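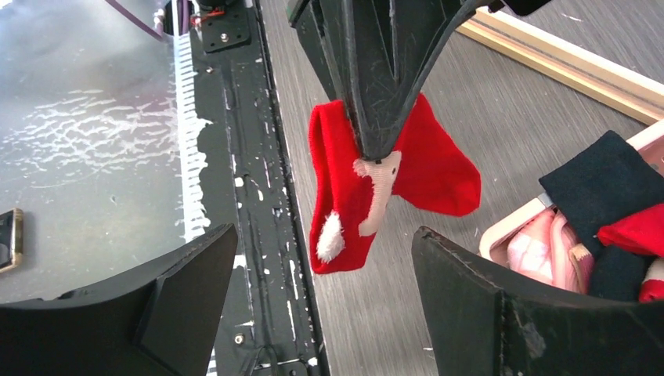
Maureen Tilsley

I have fallen out with a number. The number is 95, as in 95 per cent, and it sat at the top of the Tadix report in January looking very pleased with itself. That was our success rate for sock sorting at Broven, and I'm here to grumble about it.

We ran 232 picks on the Otus arm that week. The log said 9 of them had "ended with item released". Lovely, I thought, until I went through the wrist pictures with a cup of tea and found the sock still hanging there. Fingers wide open, job done as far as the software was concerned, and a sock caught on the hand above them! The arm then trundles off to fetch the next one with the last one still dangling from it like washing.

Now, a stuck sock is a small thing. Knitwear snags, and a Christmas sock with a pompom on it gives you even more to snag. I can forgive the snagging. What gets my goat is that the machine reckoned open fingers meant an empty hand, and then told us so in a tidy green column. It never looked. It had a camera right there on its wrist and it never looked!

And yes, I know, it's socks (my sister has made all the jokes already). But the same rule is running on the Barbu line, where the arm swings past a rail and a fair bit of cable, and I don't much fancy a loose bit of cloth getting dragged through that. A person with a sleeve caught on something stops and has a look. The arm speeds up, because it thinks it's carrying nothing.

So here's my view, for what it's worth. Don't let it move off until the picture agrees with the fingers. Tadix say the check would add 3 seconds a pick — fine, add them. I'd also like those picks counted as failures in the report, even if our nice number has to come down a bit. I've asked twice now and I'm going to keep asking.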